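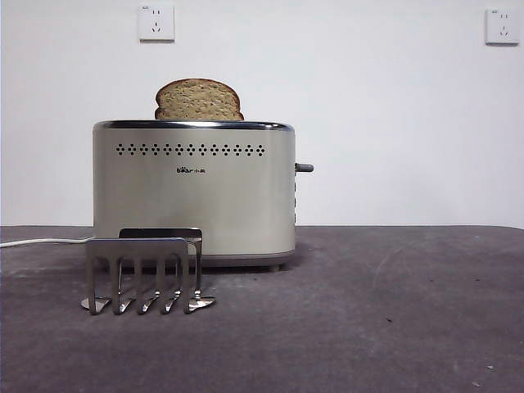
Breakfast notes from Favham

I've been baking the same loaf since last April and I think I've finally stopped fiddling with it, so this month you're getting the whole thing. A few of you have asked why mine keeps for days when yours is a brick by teatime. The short answer is soaked seeds. I used to throw them in dry, and they drank up all the water overnight and left the crumb like old carpet.

So now I put sunflower, linseed and a spoonful of oats in a bowl with enough cold water to cover, last thing before bed, and forget about them. In the morning they're a bit slimy and look awful. Good! Drain them, give them a squeeze and tip them in with everything else. My flour is the stoneground wholemeal from the mill at Dravau, which soaks up more than supermarket flour, so if yours is finer hold back a splash of water and see how the dough feels. It should be sticky enough to annoy you.

I do one long rise on the worktop and then a short one in the tin. Oven as hot as it'll go to start with, then turn it down once the top has coloured. Please let it cool before you cut it. I know, I know, I'm the worst for this - I once had the heel off a loaf while it was still too hot to hold and the rest of it went gummy. 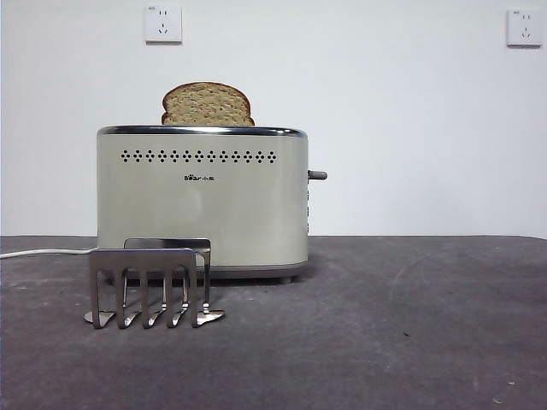 Cut the lot once it's cold, slightly thicker than you think you want, and freeze it in slices with a bit of baking paper between them. They toast straight from frozen and you never have to throw half a loaf to the birds. Mine take 3 minutes on a middling setting, but go by the smell. Seeds catch quickly and a burnt linseed is a bitter little thing.

As for what goes on top, I'm in a salty butter and marmalade phase, with 2 jars left from the winter batch and no intention of sharing. Cold butter, too, in proper lumps. My sister spreads hers to the very edges like she's plastering a wall and we've agreed not to discuss it.
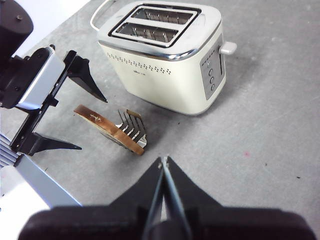 Regula Mayrhofer wrote in after the last issue to say that she leaves her seeds for a full 24 hours and toasts them in a dry pan first, and that I'm missing out on most of the flavour by skipping it. She also puts a spoonful of black treacle in the dough, "but only one, or it tastes like bonfire night". I tried the pan bit at the weekend and she's right, blast her. The treacle I'm saving for the next loaf. If anyone has done this with rye instead of wholemeal, do drop me a line, as I've got a bag of it in the cupboard and not much of a plan.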